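Automation & Equipment | Feature

Budgeting for a Hand-Held Demonstration Fleet

Most robot budgets start with the arm. At Stonira, a mid-sized developer of household manipulation software, the arms were the last line to be approved. The first money went to hand-held grippers, the tools people use to record tasks by hand so that a model can later be trained to repeat them.

Mamta Garg, who runs procurement there, began with a request for 80 gripper pairs. She cut it to 22 after a month of reading usage logs from a smaller pilot.

"The request came from multiplying headcount by two hands," Garg says. "That is a staffing number. An equipment number comes from how many stations you can light, power and supervise at one time."

The distinction matters because the gripper is a small part of the cost of a station. A working station also needs a display, power and data cabling, storage, a supply of objects to handle and floor space large enough for an operator to turn with both arms out. Stonira's plan for the year, code-named Plostley, lists each of these under its own heading. Earlier plans had folded them into a single figure marked "accessories", and that figure was overspent by March.

Objects and furniture

Training data for household work has to be recorded around household things. This is awkward for a finance department used to buying test fixtures. Tables, glassware, vases and seating do not fit an equipment category, and they wear out at a different rate from electronics.

Jae-in Jang, the operations lead, keeps furniture on a three-year write-off and treats anything breakable as a consumable. His rule for tables is to buy different surfaces before buying duplicates. Wood with a glossy finish and clear glass behave differently in front of a camera, and a model that has only been shown one of them tends to do poorly on the other. Small machined parts are bought by the box, 1000 at a time, and are cheap enough that they are never inventoried.

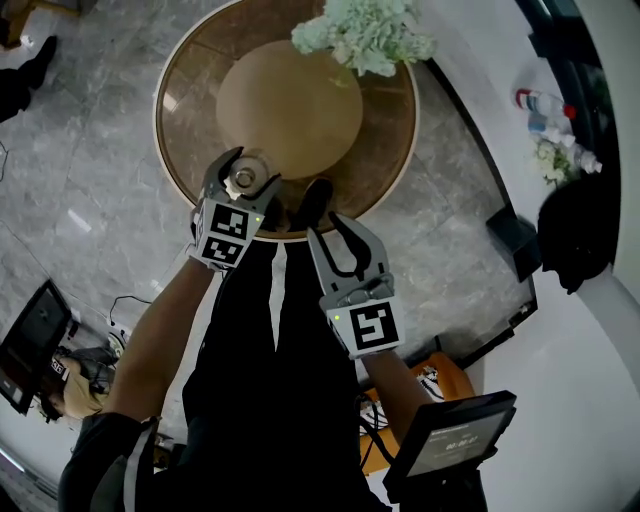
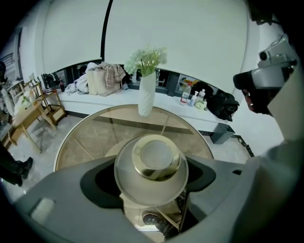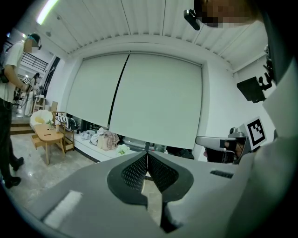
Markers, cables and other small lines

Fiducial markers look like a minor expense. A printed marker costs very little, but a scuffed or lifted one can spoil a session's tracking, and the loss is booked as labor. Garg now budgets for a full replacement set per gripper per quarter. Spare mounts are held at one for every four grippers.

Cabling is the line most often left out. Jang's figure allows for every run to be replaced once a year, with floor covers wherever a run crosses a walkway. He also budgets for a few plain stools per room. They end up holding coils and chargers, and the alternative is the floor.

Finger pads are quoted separately by most suppliers. Disis, which supplied part of Stonira's second batch, sells them in packs with a fixed shelf life. Nigam includes the first two changes in the purchase price and charges more for the tool. Over 18 months the two offers came out close to level, and the decision was made on delivery time.

Space

Rent was the largest single item in Plostley, ahead of hardware and behind only wages. Trinh Dương, who plans the rooms, argues for fewer and larger spaces. Two operators working back to back need clear separation, and walls are expensive to move once power has been run.

She asks three things of a candidate site before a lease is discussed – whether the daylight can be controlled, whether the floor will take rolling loads, and whether there is enough fixed counter along the walls for bags, bottles and spare stock. Blinds are priced at the survey stage. On one earlier site they were added afterward, at close to double the quoted cost, and the room sat idle for nine days.

Reflective floors are acceptable in her view, provided they are declared in the session notes. Matting is cheap to add later.

Buying in stages

The plan releases money in three stages. The first covers six stations and must produce 1000 accepted recordings before the second is opened. Accepted is the word to watch. Garg's early reports counted everything recorded, and the rejection rate only became visible when Savita Rathore's review team asked for additional seats.

Review is now budgeted at a fixed ratio to recording hours, and the ratio is revisited at each stage. Rathore would like it to be higher. Garg would like another quarter of data first.

The arms, when they are bought, will come out of the third stage. Quotes have been requested for December, with payment split between delivery and site acceptance. Rosimeire Conceição, who will run the acceptance tests, has asked that gripper geometry be fixed in the contract so that the arms carry the same fingers the operators used. Two of the bidders have agreed. A third has proposed an adapter plate – priced separately.

Contact the editors | Reprints and permissions | All rights reserved | Back to top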